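Inventory turns vs. same-store sales at mid-size chains
Print this thread | E-mail this thread

ledgerline
I'm trying to reconcile two measures for Wullis and getting nowhere. Comparable-store sales were down for the second straight quarter, yet inventory turns went up. Management's explanation is tighter buying. My problem is that the comp base changed in the same period. They dropped 17 stores from it as "under remodel," and I can't find a definition of remodel anywhere in the filing. Does anyone have a standard adjustment for this, or do you just throw out the comp number?

backstock_bill
There is no standard adjustment. Every chain sets its own comp policy. Some drop a store the day the contractor shows up, some only after it has been closed for a set number of days. You have to read the footnotes for each one and assume they are not comparable across companies.

What you can do is ignore comps and compute sales per average square foot from the totals. Remodeled stores stay in both the numerator and the denominator. It's crude but harder to steer.

tmorrow
Sales per square foot has its own problem. Sunham counts stockrooms in gross footage and Wullis reports selling area only. If you put them side by side, Sunham looks worse by a margin that has nothing to do with shoppers.

ledgerline
I'm only comparing Wullis with itself, so footage definitions should wash out, unless they changed the definition too. I'll check.

hanna_i
I did replenishment planning for a regional chain for 5 years, so this is from the other side of the table. Turns going up while comps fall is normal when a chain cuts receipts ahead of a weak season. Cost of goods falls, but average inventory falls faster. It doesn't say anything good about demand. Look at in-stock rate if they publish it, and at markdowns as a share of sales. If in-stock slipped and markdowns held flat, they were short on the items people wanted and long on the rest.

Also check where the inventory is measured. If product moved from stores to a vendor-owned program, it leaves the balance sheet and turns improve with no change on the shelf. 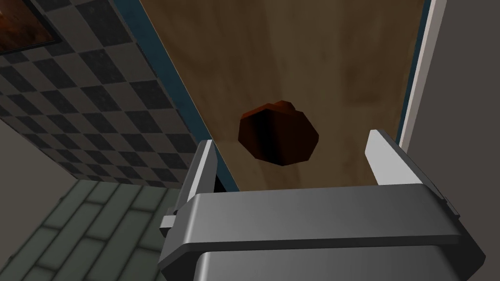
Gray gripper with its two fingers spread wide (computer rendering)

- Hanna Ivanyshyn

backstock_bill
Disagree on the first part. Cutting receipts ahead of a weak season is exactly what a well-run chain should do. A higher turn with a lower comp can still mean better cash flow and less clearance. Calling it neutral at best is too harsh.

hanna_i
I said it tells you nothing good about demand. Cash flow is a separate question and I'd agree with you there. The original post was about traffic and sales, and a turn figure can't answer that.

tmorrow
On the vendor-owned point, payables usually give it away. If inventory and accounts payable drop together in proportion, it's more likely consignment or a vendor program. If payables hold while inventory drops, they probably just stretched terms.

17 stores out of how many, by the way? It matters a lot whether this is a rounding issue.

ledgerline
Of 212. So 8 percent of the count, but the list in the appendix skews toward the larger boxes, and I'd guess it is more than that by sales.

Payables dropped less than inventory. Nothing in the notes about consignment.

backstock_bill
Then stretched terms plus a smaller buy. That fits with what suppliers were complaining about in December.

shelfedge
Coming at this from the accounting side: check whether they use the retail method or cost. Under the retail method, heavy permanent markdowns reduce the carrying value of what is still on the floor, so average inventory shrinks without a single unit moving. Hunlow switched from retail to cost and its turns changed visibly in the first year, with no change in how the stores ran.

ledgerline
Retail method, unchanged. Markdowns were up. So part of the improvement could be plain write-down. I'll rerun it with ending units, which they give for apparel only.

tmorrow
Apparel only is better than nothing. Post the result if you get it.

Recent threads
Gift card breakage - where is it booked?
Taipe store closings and lease liabilities
Door counters vs. transaction counts
Shrink accruals between physical counts
Weighted vs. simple averages for comp growth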